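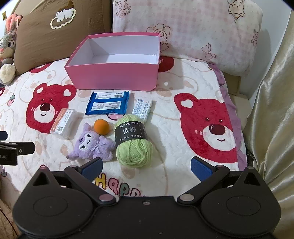
小熊毯子上的粉色盒子，盒子还空着

孩子五岁半了，怎么让她愿意一个人睡小房间？

提问者 Yaneth Muñoz　2009-05-29　浏览 3,969 次　分类：家庭与育儿

各位爸爸妈妈好，先谢谢大家肯点进来看，我这个人说话啰嗦，请多包涵。

我女儿五岁半，从出生到现在一直跟我们睡大床。今年1月我们搬到 Damham 这边，终于有了一间可以给她的小房间，朝东，不大，放一张小床一个矮柜就差不多满了。当时我心里可高兴了，想着搬家正好是个机会，新家新床，她应该会喜欢的吧。窗帘是她自己挑的，毯子也是她自己挑的，刚搬来那几天她带着每一个来做客的人参观她的房间，可神气了。

可是一到晚上就不行。关灯之前都好好的，故事讲完了，水也喝了，亲也亲了，我刚走到门口她就坐起来，说妈妈我还想说一句话。说完一句还有一句。好不容易睡着了，半夜十二点多又抱着枕头站在我们床边。她也不哭，就站在那儿，我常常是被吓醒的。我先生心软，往旁边一挪，她就钻进来了，第二天早上我们三个人横七竖八的，谁都没睡好。

我们试过的办法：

小夜灯，买了两个，一个太亮，一个她嫌颜色像医院。
贴纸奖励，自己睡一晚贴一张，贴满十张去动物园。贴到第四张她跟我说她不太想去动物园了。
我陪她在小床上睡着再走。这个最管用，可是小床实在太窄，我的腰受不了，而且十次里有六七次是我先睡着。
婆婆说的办法，锁门，让她哭几天就好了。这个我没试，也不想试。

幼儿园老师说她白天一切正常，吃饭午睡都不用人操心，午睡是自己躺下就睡的，所以我更想不通了。明年她就要上小学，我其实没有特别着急，也不觉得跟爸妈睡是多丢人的事，只是下半年我要换成早班，五点半就得起来，怕把她也吵醒。想请教有经验的家长，你们家是怎么过渡的？大概花了多久？半夜跑过来的时候是送回去好，还是让她睡下算了？

先谢过了！

共 3 个回答

Ulises Taipe

看完你写的，我笑了好一阵，因为“我还想说一句话”这个，我家老二一模一样，连语气我都想得出来。我家两个孩子，老大四岁就自己睡了，什么力气都没费，弄得我们一度以为自己很会带孩子，后来有了老二才知道不是那么回事。老二到六岁多才算真正自己睡，所以你家五岁半一点都不晚，先放宽心。

说说我们的经过，你挑着看，不一定都合适。

一开始我们也犯了跟你们一样的毛病，就是今天这样明天那样。我太太送他回去，我值班的时候就让他上来，孩子精得很，很快就摸清楚了，专门挑我这边站。后来我们俩坐下来商量好，不管谁醒，都送回去，送的时候话要少，灯不开，牵着手走过去，盖好被子，拍一拍，说一句“睡吧，明天早上见”，就出来。第一个星期真的很苦，最多的一个晚上送了五趟，第二天我在公司开会差点睡过去。到第二个星期后半段，一晚上一趟，再后来隔一天一趟。中间感冒了一次，又倒回去了几天，病好了重新来，比头一回快得多。

关于“还有一句话”，我们的办法是给他留一个专门说话的时间。原来是讲完故事就关灯，后来改成先关大灯，留走廊的灯，我在床边坐着，他想说什么说什么，说到他没得说为止，通常也就十来分钟。他白天在学校憋着的事情，很多是这个时候才讲出来的。有个小朋友不跟他玩了，有一颗牙好像松了，都是些小事，可是不讲出来他睡不着。你女儿白天在幼儿园午睡没问题，我猜她不是怕一个人躺着，是舍不得一天就这么结束，也舍不得你。

另外小床太窄的话，大人就别躺上去了，在旁边放把椅子。我们是先坐在床边，过几天挪到房间中间，再过几天挪到门口，最后坐到走廊里去看书。每次挪之前跟他说一声，今天爸爸坐这里哦，别偷偷挪，他会发现的，发现了就不信你了。我那把椅子坐起来咯吱咯吱响，后来老二跟我说，他听见响声就知道我还在，所以我一直没舍得修。

贴纸那个我觉得可以不要了。贴到第四张说不想去动物园，孩子等于在跟你讲，这个价钱不够嘛。

早班的事情，我建议趁你还没换班之前就把过渡做完，两件事别撞在一起。换班那几天要是她又跑过来，也别当成前功尽弃。

Rigoberto Palomino

小孩子到年纪自然就分开了，着什么急。我小时候一家五口一张炕，也没怎么样。

实在不行在你们床边打个地铺，她半夜来了就睡地铺，不用叫醒大人。睡几天地板她就想念自己的床了。
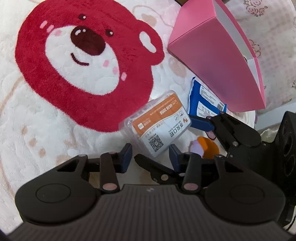 Aileen Ignacio

地铺那个我得插一句，我们试过，女儿睡地铺睡得可香了，赖了整整一个夏天，冬天都快到了还不肯走，所以想用这个办法的话，最好先说好睡到哪一天为止。

我来补充几点上面没讲到的。我不是什么专家，就是自己家的孩子加上帮妹妹带过一年外甥女，见得稍微多一点。

先看看房间到了夜里是什么样子。很多家长是白天布置的房间，没在夜里躺下来看过。我那时候找了一个晚上，关了灯，自己躺到女儿的床上，躺了二十分钟，才发现衣柜门没关严的话，那条缝黑得挺瘆人的，还有楼下的车开过去，天花板上会有一道光刷一下扫过来。这些她都没跟我讲过，她讲不清楚，只会说“我不喜欢这里”。后来衣柜门上加了个磁扣，窗帘换厚了一层，一下子好了很多。你家房间朝东，天亮得早，窗帘也可以想一想，不然好不容易睡到五点，天一亮又醒了，醒了当然就来找你们。

再就是白天多用那间屋子。如果那间屋子只有晚上才进去，一进去就意味着要跟妈妈分开，换成我也不喜欢。我让女儿把她那些小发夹、小本子都搬进去，周末上午我们在她床上摊开来玩过家家，叠衣服也在那里叠，我坐在地上跟她有一句没一句地聊。玩着玩着，那间屋子就成了她的了，后来我进去她还要我敲门呢！

夜灯我倒觉得不必换来换去，走廊留一盏，门开一条缝，缝开多大让她自己定。我女儿定的是“一个拖鞋那么宽”，每天晚上要拿拖鞋去量，量了大概两个月，有一天忘了量，我也没提醒她。

她半夜抱着枕头过来这一点，我想多说两句。她不哭不闹，还记得带自己的枕头，说明她其实已经很努力了，知道要轻手轻脚的。送回去的时候别板着脸，也别第二天早上拿出来说，尤其不要当着奶奶或者外婆的面说。我妹妹就吃过这个亏，当着一桌子亲戚讲外甥女昨晚又跑过来了，大家笑一笑也就过去了，孩子记了好久，好不容易有点进展，全没了。

至于要多久，我们家前后三个多月，外甥女只用了十二天，这个真的看孩子。你问送回去还是让她睡下，我的想法是，平时送回去，生病、打雷、做了噩梦这三样例外，而且提前告诉她有这三样例外，她心里有个底。她大概会开始天天做噩梦，那就再商量吧，哈哈。

锁门那个办法，你没试是对的。

提问者补充

谢谢三位！没想到有人写这么长，我和先生两个人凑在屏幕前面看完的，看到“专门挑我这边站”的时候他脸都红了。昨晚我也学 Aileen 躺下来听了听，原来隔壁的水管半夜会咕噜咕噜地响，就在她枕头那一头的墙里面，我们打算这两天把床掉个头。椅子也搬进去了。

Palomino 先生的地铺我先生很赞成，他说他可以去睡。

Alcides Ñahui

掉头之前先问问她愿不愿意，我们家掉过一次，孩子说醒来不知道门在哪里，又掉回去了。水管的声音可以跟她一起白天去听听，告诉她是谁家在用水，听熟了也就那样。过一阵子记得上来说说怎么样了，我家这个四岁，马上轮到我。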